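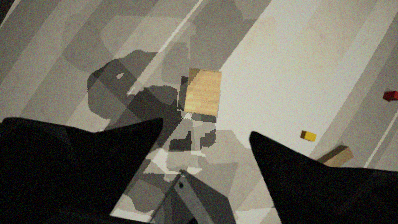 Simulated view, gripper fingers over four blocks on the striped surface.

June, 07:40. Range and charging log, Kander estate car

Car left on the Ellico wall box overnight, charge limit set to 70 per cent in the car and left off in the box. Box stopped at 70 as asked. Last time the limit was set in both places and the two disagreed, so from now on the car has the say and the box just supplies.

Tyres set cold before moving off. Front left was 3 psi down on the others, same corner as in the last entry. No nail found in the tread. Valve core swapped. If it drops again the wheel comes off and goes in the tank.

Route was the usual Mottram loop: dual carriageway out, reservoir road back, climate control at 20 degrees, normal regen. Dry, light crosswind on the top section. Trip computer reset at the gate. Consumption on the way out was well above the return leg, which fits the climb. The range estimate fell quickly on the hill and recovered most of it by the reservoir. I don't trust it for the first few miles after a reset and have stopped writing it down until the car is warm.

12 V battery: voltage fine at rest, but the warning came up again when the tailgate was left open for loading. Cleared itself after a short drive. Battery is the original. Will put the meter on it overnight with everything shut and see what the standing drain is before ordering one.

Hirnon roof box refitted for the second run. Wind noise starts lower than expected, somewhere under motorway speed, and seems to come from the front bar. Moved the bar back one notch and the whistle went, though the low hum stayed. Consumption with the box on still to be worked out, as the second run was cut short by the closed bridge and the two legs don't compare.

Odometer at 900 miles since the brake fluid was changed. Pedal feel unchanged. Rear discs show light rust on the outer edge, probably from regen doing most of the work. A few firm stops from speed in neutral cleaned up the faces but left the lip.

To do: repeat the loop with the box on, both legs. Recheck front left. Meter on the 12 V. Find the spare T-bolt for the rear bar.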